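Borora rice notes

Read me first! I keep this file in the same folder as the spreadsheet so that whoever opens the numbers also gets the story behind them. It covers how I cook rice, what I write down, and what the columns mean. If you only want the spreadsheet, skip to the column list, but you'll probably come back up here when something looks odd.

Why I started

I moved from making rice in a saucepan to using a rice cooker, and I figured my troubles were over. They weren't. One day it came out great, the next day it was gluey at the bottom and chewy on top, and I couldn't tell you what I'd done differently. So in February I started writing things down. Wiremu Tamihana gave me his old kitchen scale and told me to quit using a coffee mug as a measuring cup (fair enough), and the notes got a lot better from that point on.

There are 100 rows in there now. The first 16 are from the coffee mug days and I'd ignore them if I were you. I left them in anyway, mostly out of stubbornness.

How a batch goes

Weigh the dry rice into a bowl and write the number down right away. I've lost more than one batch to "I'll remember it."

Rinse it in the bowl with cold tap water, swish with your fingers, pour off, and do it again. I go until the water is a lot less milky than the first time, but I don't chase perfectly clear water. Rhys Mahuika does, and his rice is very nice, and he also spends half the evening at the sink.

Tip the rice into the inner pot, add the water, and level it out with your hand. The white rice tends to pile up on one side, and if you leave it like that you get a thin patch that dries out. Wipe the outside of the pot before it goes back in the cooker!

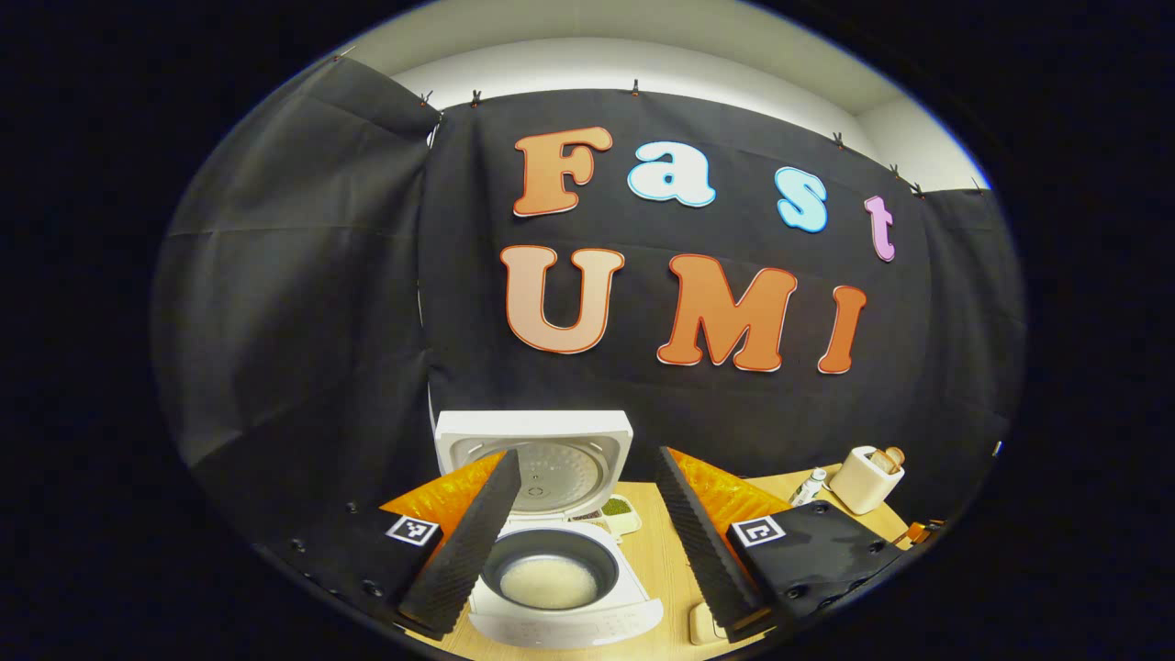
White rice under cloudy water in the inner pot, lid still open.

Cloudy water at this stage doesn't bother me much. I put a yes or no in the "cloudy" column and carry on. I haven't compared the two groups properly yet - that's on my list, along with cleaning up the comments.

Then close the lid until it clicks, press start, and leave it alone. After it switches over to warm I wait 5 minutes, open it, and fluff from the edges toward the middle with a plastic paddle. No metal spoons, please. A nonstick pot scratches if you look at it wrong.

What's in the spreadsheet

batch: just a running number, in the order I cooked them
rice_g: dry weight in grams, before rinsing
water_g: weight of the water I added, in grams
rinses: how many times I poured the rinse water off
cloudy: yes or no, judged by eye before the lid goes down
soak_min: minutes between adding the water and pressing start
rest_min: minutes between the switch to warm and opening the lid
texture: my own score, where low is mushy and high is firm
comments: anything else, including complaints from the table

Things to watch out for

The biggest batch has 945 in the water column. It isn't a typo! We had a full house and I wanted leftovers for fried rice.

I weigh the water I pour in, so whatever clings to the rice after rinsing isn't counted. If you drain yours in a sieve for ages, you may want a splash more than I used.

Texture is one person's opinion. Rhys scored a few batches too and he likes his rice a good deal softer than I do, so his scores are in the comments where they can't mess up the column.

A few rows have nothing under soak_min. Blank means I forgot to check the clock. Zero means I really did go straight to start.

Still to do

I want to try brown rice, but I'll put it in a separate sheet. I also want to redo the batches with no soak at all, because I only have a few and they don't agree with each other. And the comments need spell checking pretty badly (I type them with one hand while I'm eating).

Use any of this however you like. If you keep your own notes with the same columns, send them over and I'll add them as a second tab with your name on it.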